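자동화 장비 도입 계획: 소물 분류 셀 예산안 1차 정리

지난 호에서 예고한 대로 부품 분류 셀의 구매 계획을 정리한다. 대상 공정은 작은 물품을 칸막이 트레이에 나누어 담는 작업이다. 현재는 시뮬레이션 검토 단계이며, 실물 발주는 나가지 않았다. 셀 이름은 내부에서 Fotidura로 통일한다.

시뮬레이션 화면: 흰색 암, 두 손가락 그리퍼, 칸막이 트레이

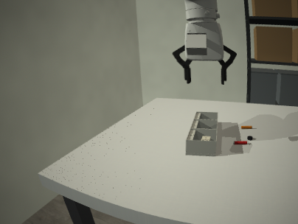
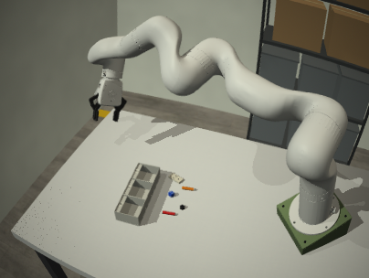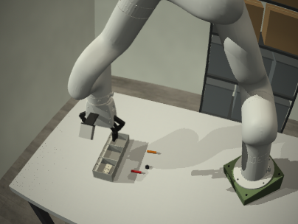

예산은 본체, 말단 장치, 작업대 및 고정구, 제어 및 안전, 설치 및 교육의 5개 항목으로 나눈다. 지난해 초안에서는 고정구를 본체 견적에 포함시켰는데, 공급사마다 포함 범위가 달라 비교가 되지 않았다. 이번에는 베이스 플레이트와 볼트, 작업대 가공비를 모두 고정구 항목으로 옮겼다. 견적서를 새로 받는 경우 반드시 이 구분을 따라 줄 것을 요청한다.

본체

후보는 Vidia와 Derkuron 두 곳이다. 두 회사 모두 탁상 설치가 가능한 다관절 암을 제안했다. Vidia의 제안가는 259만 원이 더 높지만 제어기와 티칭 장치가 포함되어 있다. Derkuron은 제어기를 별도 품목으로 산정했으며, 케이블 길이에 따른 추가 금액도 따로 적혀 있다. 같은 조건으로 맞추면 차액은 대부분 사라진다. 따라서 본체 선정은 가격보다 납기와 예비품 공급 조건을 기준으로 한다.

가반 하중은 두 기종 모두 여유가 있다. 취급 대상은 가볍고, 하중의 대부분은 그리퍼 자체 무게가 차지한다. 상위 기종으로 올려 달라는 의견이 있었으나 이번 예산에는 반영하지 않는다. 도달 거리는 작업대 반대편 모서리까지를 필수 범위로 잡았다. 카탈로그상의 최대 도달 거리는 손목 자세를 고려하지 않은 값이므로, 그리퍼를 수직으로 내린 자세에서의 도달 거리를 별도로 제출받는다.

말단 장치

그리퍼는 2지 평행 개폐형을 기준으로 한다. 흡착 방식은 표면이 굽은 물품과 아주 작은 물품에서 패드를 여러 종류로 갖춰야 하고, 교체 시간도 산정에 넣어야 하므로 제외했다. 손가락 팁은 소모품으로 분류하고, 본체 보증과 무관하게 연간 유지비에서 집행한다. 최초 구매 시 예비 팁을 함께 주문한다.

Gearóid Egan은 손가락 폭이 트레이 칸 안쪽 치수에 비해 넓을 수 있다는 점을 지적했다. 칸 안에 물품을 놓을 때는 손가락을 벌릴 공간이 필요하다. 트레이를 키우거나 팁을 좁히는 두 가지 방법이 있는데, 비용은 트레이 쪽이 훨씬 낮다. 다만 트레이 치수를 바꾸면 후단 보관 선반과 맞지 않을 수 있다. 이 건은 도면 확인이 끝날 때까지 보류로 둔다.

작업대 및 고정구

기존 작업대를 재사용하는 안과 신규 제작안을 비교했다. 재사용안은 상판에 타공이 필요하고, 하부 보강재를 덧대야 암의 가감속 하중을 받을 수 있다. 신규 제작안의 견적은 Hennessy에서 받았으며 금액은 211만 원이다. 운반비와 수평 조정 작업은 포함, 기존 작업대 철거는 불포함이다. 재사용안의 보강 견적은 아직 접수되지 않았다.

트레이 위치 고정용 지그는 이번 예산에 소액으로만 잡았다. 초기 시험에서는 트레이를 고정하지 않은 상태의 위치 편차도 측정해야 한다. 측정 결과에 따라 지그를 생략하고 비전 보정만으로 운용할 가능성이 남아 있다.

제어 및 안전

안전 항목은 금액 변동 폭이 가장 크다. 협동 운전을 전제로 하면 펜스 비용은 빠지지만 위험성 평가와 속도 제한 검증 비용이 추가된다. 속도를 제한하면 사이클 타임도 늘어나므로 처리량 계산을 다시 해야 한다. Enda Mac Mathúna가 두 조건의 처리량 비교표를 작성하고 있다. 비교표가 나오기 전까지 안전 항목은 펜스 설치안의 금액으로 계상한다. 레이저 스캐너는 옵션으로 분리하여 견적을 받는다.

비전 카메라는 고정식과 손목 부착식의 단가 차이가 작다. 차이가 나는 부분은 배선과 캘리브레이션 공수이다. 고정식은 암이 작업 영역을 가리는 구간이 생기고, 손목 부착식은 촬영을 위해 정지하는 시간이 필요하다. 시뮬레이션에서 카메라 위치를 바꿔 가며 가림 구간을 먼저 산출한 뒤 수량을 확정한다.

설치 및 교육

설치비에는 반입, 앵커 작업, 시운전이 들어간다. 교육은 조작자 과정과 보전 과정을 나누어 신청한다. 과거에는 조작자 과정만 신청했다가 원점 재설정 때마다 외부 인력을 불렀고, 그 출장비가 보전 과정 수강료를 넘어섰다. 이번에는 보전 과정을 필수로 넣는다.

집행 조건

유지비는 5년 이상 사용을 기준으로 산정한다. 감속기 그리스 교체와 배터리 교환은 공급사 권장 주기를 그대로 적용하고, 소프트웨어 유지 계약은 갱신 단가를 서면으로 받은 경우에만 계상한다. 구두로 전달받은 할인율은 표에 넣지 않는다.

시뮬레이션 결과를 구매 근거로 사용할 때의 범위도 정해 둔다. 도달 범위, 간섭, 대략적인 사이클 타임은 인정한다. 파지 성공률은 인정하지 않는다. 마찰 계수와 접촉 모델의 설정값에 따라 결과가 크게 달라지며, 공급사 시험장에서 실물로 확인해야 한다. 시험에 가져갈 물품은 실제 공정에서 쓰는 것과 같은 로트에서 뽑는다.

대금은 발주, 납품, 검수 완료 시점으로 나누어 지급한다. 검수 기준서가 첨부되지 않은 발주서는 접수하지 않는다. 각 부서는 수정 의견을 5월 안에 예산 담당 앞으로 보내고, 금액을 변경할 때는 근거 견적서의 해당 쪽을 함께 첨부한다. 트레이 치수와 안전 항목의 확정 금액은 다음 호에 싣는다.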